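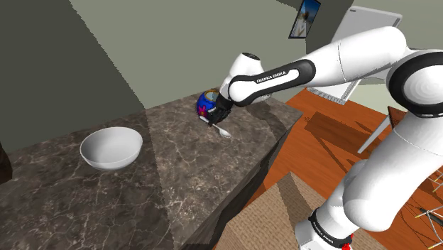
The footbridge between the two Brudar towers was closed on a Wednesday, while Kimutai Rotich was on the wrong side of it. He had walked over from the east tower at seven to feed Kalevi Ikonen's cat, and when he came out of the flat again there was a barrier across the bridge door and a man in a yellow jacket sitting on a folding chair. Kimutai asked how long it would be. The man said he was only there to mind the door. So Kimutai went back into the flat and made tea. Kalevi's kitchen had a dark brown marble counter, much too good for the rest of the place, and just above it was the blue mug with the pink and red patches, with a silver spoon lying below on the bare stone. He rinsed them both and used them.

The bridge was on the thirty-first floor. It was 80 metres long, with a glass floor down the middle and steel plate on either side, and most people who lived there walked on the plate. Visitors walked on the glass and took pictures of their shoes. Kimutai had lived in the east tower for six years and had never made up his mind about it. He used the glass when he was in a hurry.

He rang Kalevi, who was at his sister's in Estamville.

"They've shut the bridge," he said.

"Is the cat all right?"

"The cat's fine. She's eaten. Did you know about this?"

There was a pause. Kalevi had worked on the bridge, a long time ago, for a firm called Antal that had since been bought by somebody else. He had checked the bearings at the west end and signed for them. He seldom spoke about it, but he had bought a flat next to the bridge door when the towers opened, and he went out every morning before breakfast and stood at the joint for a few minutes with his hand on the rail.

"Which end have they got the barrier?" Kalevi said.

"This end. Yours."

"Is there one at the other end?"

"I can't see from here. There's a chap on a chair."

"Go and look at the joint for me. Where the plate meets the building. There's a rubber strip. Tell me if it's flat."

Kimutai took the phone out into the corridor. The man in the yellow jacket had unwrapped a sandwich. Kimutai explained that his friend wanted to know about the rubber strip, and the man thought about it, then moved his chair back and let him look through the panel in the door.

"It's got a lump in it," Kimutai said.

"Left or right?"

"Left. Like a rug when you've pushed a chair over it."

"How high?"

"I don't know. Two fingers."

Kalevi breathed out. It was windy in Plevmont that night, and the whole bridge was making the noise it made in a west wind, a low hum with a tick in it. Kimutai held the phone up to the door so that Kalevi could hear.

"That tick's new," Kalevi said.

"It's been doing that since February."

"You never told me."

"I thought it always did it. You go out there every day."

"My hearing's not what it was," Kalevi said.

The man in the yellow jacket had stopped eating. He asked if the person on the phone was an engineer, and when Kimutai said he had been, the man said there was a woman coming up at nine who might want to speak to him. Kimutai passed this on. Kalevi said he would have to find his glasses and that his old notebooks were in the hall cupboard, under the Christmas lights, and would Kimutai get out the green one.

It was under the lights and also under a box of cat litter. The pages were full of small pencil figures, with a date at the top of each. Kimutai sat on the hall floor and turned them over. The last entry had been made three weeks before. Above it was one from the day before that, and so on back, a page to a month, all the way to the year the towers opened.

"Have you got it?" Kalevi said.

"I've got it. What are these numbers?"

"The gap. I measure the gap. Read me the last one."

"190," Kimutai said. "Then you've stopped."

"I couldn't bend down any more. Read me the one before."

The cat came and sat on the open page, and he had to lift her off to see it.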